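Home | Articles | Interviews | Archive | Contact

Keeping the hand-held grippers in line

Baltasar Painemal maintains the hand-held gripper sets at Prenix in Salinas. Each set is two grippers, and each gripper carries printed marker cubes at its base. Most of his bench time goes to those cubes.

"A cube that has turned on its mount will still track," he said. "The numbers come out wrong and the software doesn't complain."
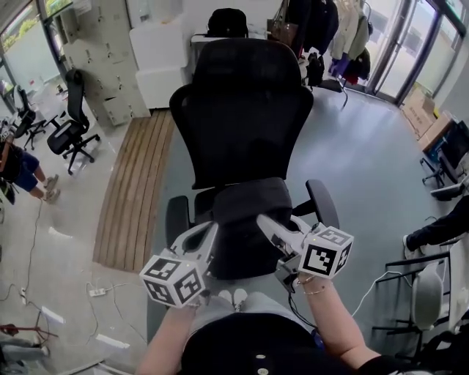 He checks the mounts every 26 hours of use and goes over the finger travel at the same time. The fingers are opened and closed 45 times with the cable connected. If the closed position drifts, he resets the zero and repeats the run.

Cable strain is the other regular fault. "People let it hang and then step away from the chair. I replaced 4 connectors in August."

The rubber strips get wiped with a dry cloth. Painemal does not use solvent on the printed faces. "It lifts the black. Then you're reprinting."
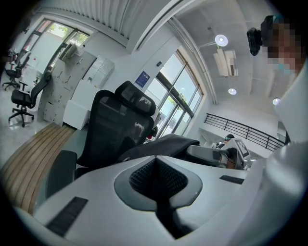 Gripper body and mesh office chair, seen from the gripper's own camera.

His log for the set stands at 173 entries, most of them one line long.

Contact the editor | © Hastalell | Back to top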